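Dear Peninah,

Thank you for your patience with us since April, and for all the kind notes along the way! The Ondieki collection has kept Begoñe and me very busy, and we are pleased with where it stands.
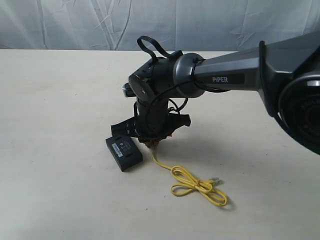
Cable handling has taken most of our hours this period. We now hold 109 examples, and Oduor has gone through every one of them and kept 82 for training. Soft things are slow work, I'm afraid. A yellow network cable in loose loops, next to a small black box, gives the arm plenty to sort out, and each person who drives it has a slightly different way of coming down on the loops (we think that variety is good for the learner, so we have let it be).

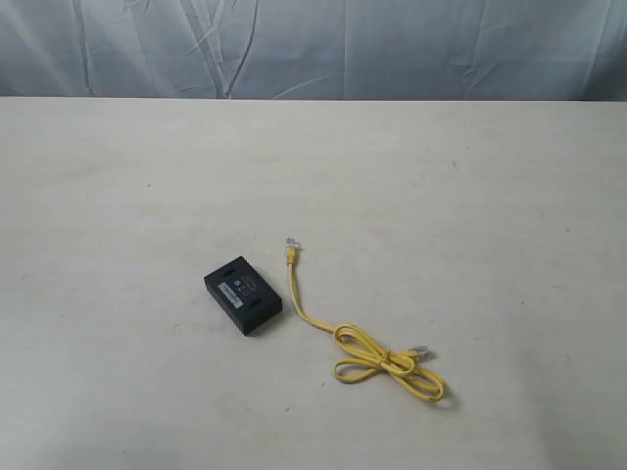

Next period

We would like to add two more cable types and have Czesław write up the labeling guide, which so far lives mostly in his head. The budget is unchanged.

With warm thanks,
Elias Khalaf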